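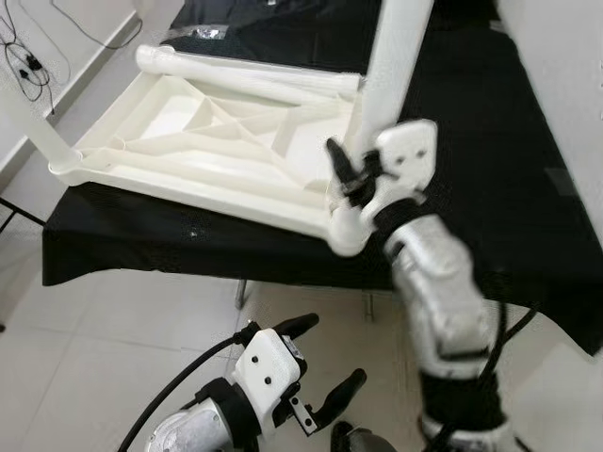
Unit 6. Ribs, Wall Thickness and Stiffness in Molded Plastic Parts

Course: Design of Polymer Products
Instructor: Gerrit Moodley
Lab section: Philomena Mensah

6.1 Scope

This unit covers the use of ribs to stiffen flat or slightly curved walls in injection-molded parts. Seat panels, crate bottoms, covers and trays are the usual cases. Gas assist and structural foam are treated in Unit 8. Snap fits were covered in April and are not repeated.

6.2 Why not a thicker wall

Bending stiffness of a plain rectangular section goes with the cube of its thickness. Doubling the wall multiplies stiffness by eight and material by two. Cooling time goes up roughly with the square of the thickness, so the same change makes the cooling stage about four times as long. Thick walls are also more likely to show sink marks and internal voids.

A rib moves material away from the neutral axis. The second moment of area of the combined section is found with the parallel axis theorem:

I = sum of (I_local + A d^2)

where A is the area of each piece and d is the distance from its own centroid to the centroid of the whole section. Locate the combined centroid first. Most errors in last year's homework came from measuring d to the outer face of the wall.

6.3 Starting proportions

Let t be the nominal wall thickness.

Rib thickness at base: 0.5t to 0.6t for semicrystalline materials such as polypropylene; up to 0.75t for low-shrink amorphous grades
Rib height: up to 3t
Spacing between parallel ribs: 2t or more
Draft: 0.5 to 1 degree per side
Base radius: 0.25t to 0.5t

These are starting values. Check the resin supplier's guide before fixing any dimension. A large base radius increases the local mass at the junction and can bring back the sink mark that the thin rib was meant to prevent.

6.4 Rib layout

Parallel ribs stiffen the panel in one direction and do little for twist. An orthogonal grid stiffens both directions but is still fairly weak in torsion. Diagonal ribs carry twisting loads well and are preferred where a panel is supported at its corners and loaded off center.

Where several ribs cross at one point, the mass at the crossing is larger than at a simple T junction. Core out the crossing or offset the ribs slightly.

6.5 Worked problem

A polypropylene strip is 46 mm wide with t = 3 mm. One central rib, 1.5 mm thick and 9 mm high, is added. Ignore draft and radii.

Plain strip: I = 46 x 3^3 / 12 = 103.5 mm^4
Area of strip: 138 mm^2
Area of rib: 13.5 mm^2
Centroid from the flat face: (138 x 1.5 + 13.5 x 7.5) / 151.5 = 2.03 mm
Ribbed section: I = 103.5 + 138 x 0.53^2 + 91.1 + 13.5 x 5.47^2 = 637 mm^4

Stiffness rises by a factor of 6.2 for 9.8 percent more material.

6.6 Homework

Repeat 6.5 with two ribs of the same size. Then find the plain wall thickness that gives equal stiffness and compare the masses. Show all units. Due Monday, May 11, 2020, to Philomena Mensah.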